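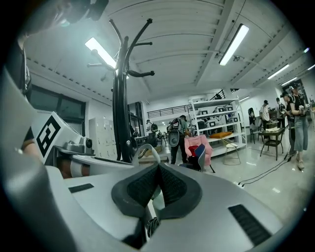

Cat and dog hair goes everywhere in a house, but it stays longest in places where a cloth cannot enter. I have two cats and one old dog, and in May, when they change their coat, I clean the small openings before I clean the floor. For a vent grille with horizontal slots, like the black one in the photo, I use a dry paintbrush with soft hair and go along each slot from one end to the other. A wet cloth only makes the hair into little ropes.

Home | Cats | Dogs | Cleaning | Ask Us

Switch off the machine and pull out the plug before you begin. Hold the vacuum hose near the brush with your other hand, so the hair goes in the hose and does not fly back on you.

For the sofa, put on a rubber glove, make it a little damp, and pull your hand always in one direction. The hair rolls up and you can pick it with the fingers. On wool blankets I do this very softly.

The pet bed I shake outside first. Then I put it in the dryer without heat for 30 minutes, and only after this I wash it. My neighbor Paraschiva Nedelcu washes first and dries later, and then she must clean hair from her washing machine every time.

Food bowls need hot water and dish soap each evening. If the bowl has a rubber ring under it, take off the ring, because old food hides there.

Please keep the brush for this work only. I wrote "pets" on mine with a marker.

Recent tips
- How to keep the litter corner dry
- Scratches on a door frame: what I tried
- Storing dry food in summer

Contact Devendra Joshi | © Plosora Pet Home | Back to top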